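We use cookies to remember your reading preferences. Accept | Manage settings

3. Where things live when you share a kitchen

3.1 What I was asking

I started this part of the study with a question that had bugged me since my own days in a shared apartment: when several people use one kitchen, who decides where the cutting board goes? The answer I got most often was a shrug. People told me things "just ended up" somewhere, and then (sometimes in the very next breath) they'd tell me exactly how annoyed they got when a thing was somewhere else.

So I spent a lot of time in kitchens. The material comes from 28 households in two co-living buildings, Somier and Rudier, and I visited each one more than once. I'd sit at the table, drink whatever I was handed, and ask people to talk me through making a snack or a drink for a guest. I also kept a diary form going in every household, and the residents were wonderfully patient with it. By the end of September I had 1,800 diary entries, many of them only a few words long. My favorite says "board moved again, not by me."

3.2 Edges and middles

The pattern that jumped out first was how people treat the middle of a surface. In nearly every household the residents talked about the middle as belonging to whoever was working right then, and about the edges as belonging to everybody. You can leave your stuff at the edge for a day and people will work around it. Leave it in the middle and somebody writes a note! Figure 1 shows the kind of layout I mean, with the open space kept in the center and the cutting board off in the upper left.
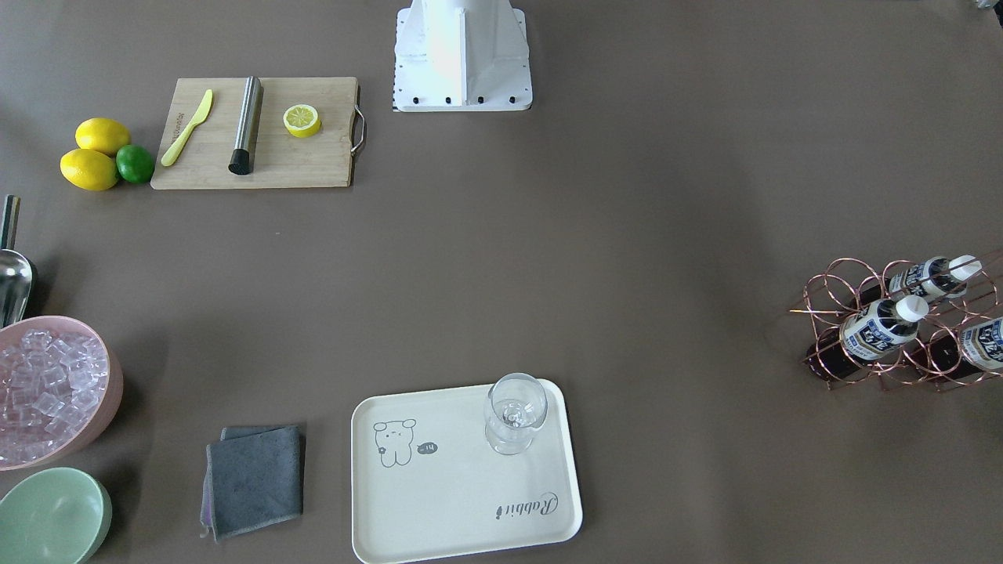 Vol. 13, No. 2, p. 300

Figure 1. Kitchen and bar items kept to the edges of a tabletop.

I want to be careful here, because I went in half expecting this. Earlier writing on shared desks has made a similar point about offices, and I'd read a fair amount of it before my first visit. What I hadn't expected was how strongly the rule held for things people liked and used all the time. A good knife gets pushed to the edge just as fast as an empty jar. Residents at Rudier had a word for this, "parking," and they used it for anything that was staying put but might be wanted soon.

Parking also had its own manners. You could park on top of a board if the board was yours, or if it was after dinner. You could not park on the stove, ever, and the one household that did it was talked about on two other floors. I coded all of this under the Aliyu scheme, which sorts each entry by who moved the object and whether anyone complained, and I added a code of my own for objects that were moved back without a word. That last code turned out to be a busy one. 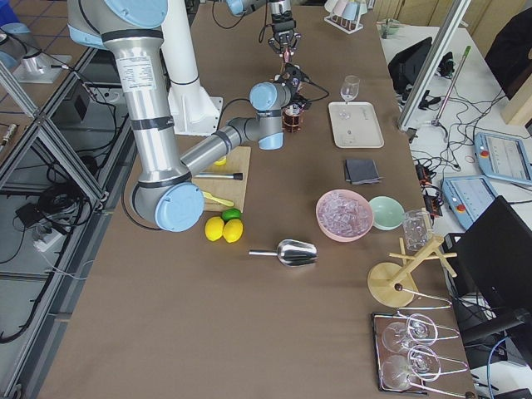 Drinks broke the rules more than food did, and I think it comes down to how people carry them. A plate gets set down and stays down, while a glass travels with its owner and lands wherever the talk happens to be. A small clear one with something brown in it, held up over the table and a cutting board, is on its way somewhere, and in my diaries it's the landing that causes the trouble. People at Somier complained about rings on the wood, about glasses left beside the sink, and about not knowing which ones were finished. Several households covered the table with paper on busy evenings, and they swore it cut down on the arguing. I can't say whether it did, as my form never asked about table coverings, and I'd fix that if I ran the study again.

3.3 A note on the coding

I did the first pass by hand and the second in Covura, and I went back to the households whenever the two passes disagreed. Most of the disagreements were over the word "left." To some residents it meant forgotten, and to others it meant placed there on purpose for the next person. I kept both meanings as separate codes, and the tables in Section 4 report them that way.

Contact the editorial office | © 2023 | Back to top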